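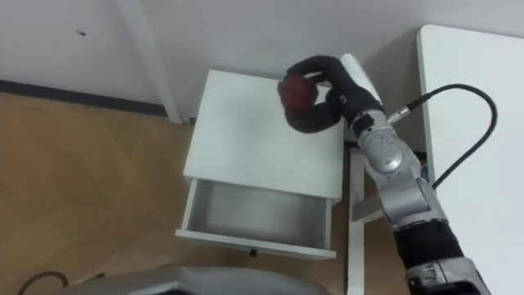 Teleop vs. kinesthetic for pick and place into a drawer

wullen_arm
Task is apple from nightstand top to drawer, single arm, multi-fingered hand. Drawer starts open. I have 14 demos by remote control and 8 by hand guiding. Policy trained on the teleop set stalls above the tabletop before it commits to the drawer. Policy trained on the hand-guided set doesn't stall but clips the drawer front. Same network, same settings. Which set would you extend?

s_xenos
Teleop. The stall is most likely in your data. Plot hand speed for each demo and look for dead time after the grasp. Operators stop there to judge depth from the head view. Trim anything under your speed threshold and retrain before you collect more.

Celton
Disagree. Trimming hides the pause but the operator still couldn't judge the drawer depth. With hand guiding you stand next to the arm and look straight in.

s_xenos
And the person standing next to the arm ends up in the head camera. The policy then trains on images it will never get at run time. Did you replay the hand-guided paths to record clean video?

wullen_arm
No. Recorded live, my forearm is in most of them.

s_xenos
Then that comparison doesn't tell you much. Replay them with the arm alone and record again.

Celton
Replay won't fix the fingers. You can't guide the wrist and close a hand like that at the same time. How were they commanded?

wullen_arm
Foot pedal, one preset close. In teleop they follow the glove.

erturk22
Check the wrist cable too. On ours the slack caught a table edge on replay and joint 6 faulted. When guiding by hand you move it out of the way without noticing.

wullen_arm
Update. Trimmed the teleop set, longest pause was 361 frames. Stall is mostly gone. Drawer release is still too high. Will replay the guided set in March when I get the arm back.

Celton
Release too high is the depth problem I mentioned. Add a side camera for the operator.

s_xenos
For the operator, fine. Keep it out of the policy inputs until you've tested without it.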